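Can a machine do any actual chores yet? (shop or house, I'm not picky)

Home and Workshop Forum > General Chat

mossycreek_dan
2018-07-02

Hi all, long post, get a coffee. My wife and I run a small soap and candle shop out of the back half of our house, and between the two halves I feel like I spend my whole life picking something up and putting it down six inches to the left. Soap bars off the curing rack, soap bars into boxes, dishes out of the sink, dishes into the cupboard, and then round we go again. I turned fifty-one in May and my shoulder has started having opinions about it.

So I've been reading up on those small tabletop arms. There's a Dretex one going secondhand for 1,150 dollars, and my brother-in-law is sure it could do the boxing for me if I sat down with it for a weekend. I'd love to believe him! But this is the same man who told me the bread machine would change my life. Has anyone here got one of these things to do a real job, day in and day out, in a real room with a dog in it?

tilda_b

Oh Dan, I feel this in my bones. No arm here, but we've had a robot vacuum for years now (a Haruna, the round one) and I'll defend it to anybody. It does the downstairs every night while we're asleep and I haven't pushed a vacuum around the living room in ages. I do have to pick up the socks first, and the fringed rug had to go live at my mother's, so you could say I changed the house to suit the vacuum. I don't mind. I'd say yes, machines can do chores, as long as you're willing to meet them partway.

gearbox_lou

I'm going to be the grump. I spent 9 years in a packing plant, and the arms there were marvelous, truly, I could have watched them all day long. But every single part came down the line facing the same way, in the same spot, and if one came through crooked the whole cell stopped and a person walked over and fixed it. Your soap bars, if they're anything like the ones my daughter makes, are all a bit different. Some are going to be soft, some will have a corner off. I'd keep the money and see somebody about the shoulder.

rin_katayama

Hello Dan! This is something close to my heart, so forgive me if I go on. I teach evening classes at our community workshop and for the last couple of years I've been tinkering with pick-up tasks, mostly in simulation, where nothing I drop makes a noise and my neighbors stay friendly. I think Lou is right about the factory and a little too gloomy about the rest.

The thing I always tell my students is to start smaller than feels dignified. I wanted to begin with clearing a dinner table, because that's the chore I hate most. What I began with was one little brown block on a table, and the arm, and pretty much nothing else in the room to worry about. A parallel gripper, two fingers, come down over the block, close, lift. You'd think that would be an afternoon's work. I was at it for weeks, on and off, and I learned more from that one block than from all the grand plans in my notebook.

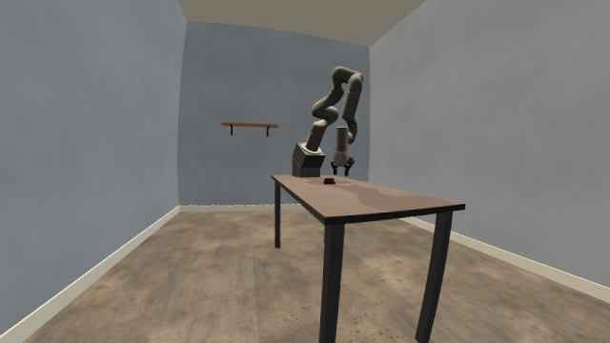
My first version got the block 500 times out of 3,000 tries, and I was so proud of it that I called my sister. Most of the misses were silly ones. The fingers would come down a hair too far over and nudge the block along the table, and then the arm would go and close very carefully on the place where the block used to be. It got a great deal better once I let it look again after each miss, which, when you think about it, is what any of us do when we're fishing for our glasses on the nightstand.

So for your boxing, Dan, I think one size of bar, from a tray with slots, into a box held in a fixed holder, is a fair thing to hope for. Loose bars in a heap, I would wait. And please put up a guard of some kind for the dog's sake.

gearbox_lou

Rin, that's a lovely write-up and I mean it, but you're making my point for me. One block, bare table, weeks of work. And in a simulation! No soap crumbs, no grease, no draft blowing the tissue paper around. If Dan has to load every bar into a slotted tray by hand, he's already picked up every bar. He may as well put it in the box while he's holding it.

rin_katayama

That's fair about the tray, and I laughed. It does depend on whether the bars could cure in the tray to start with, so that the loading happens when he cuts them and he isn't handling them twice. On simulation I'll stick up for myself a bit. Things do go wrong when you move over to a real arm (friction especially has humbled me), but I'd sooner work out my worst mistakes where they can't bend a finger.

perkness_pete

Jumping in because I did buy an arm. Mine's a Jerneck, and I use it in the garage to hand small brackets to my Perkness drill press. It works! It also took me most of a winter, and I still stay in the garage with it the whole time, so in terms of hours saved I'm probably in the hole until I'm eighty. I enjoyed every minute, though. If you like fiddling, Dan, go for it. If you just want the soap in the boxes, pay a teenager.

tilda_b

My niece is fifteen and would box soap all summer for gas money she can't use yet, just saying.

mossycreek_dan

You people are wonderful, thank you. I read the whole thread out loud at supper and my wife sided with Lou before I'd even got to the end of his first post. Rin, the bars do cure on racks, and I could build the racks with slots without much trouble, so you've got me thinking. They're all cut with the same wire cutter but they shrink by different amounts depending on the batch. Would a two-finger gripper mind that?

rin_katayama

A little shrinkage shouldn't bother it, as long as the fingers open wide enough for your fattest bar and you don't squeeze to a fixed width. Soft bars worry me more, they'll take a dent. Measure a few from different batches and post the numbers here before you spend anything, and ask the seller how wide the gripper opens and how much it can lift. I'm happy to look it all over with you.

mossycreek_dan

Will do. Calipers are in the shop somewhere, under the soap.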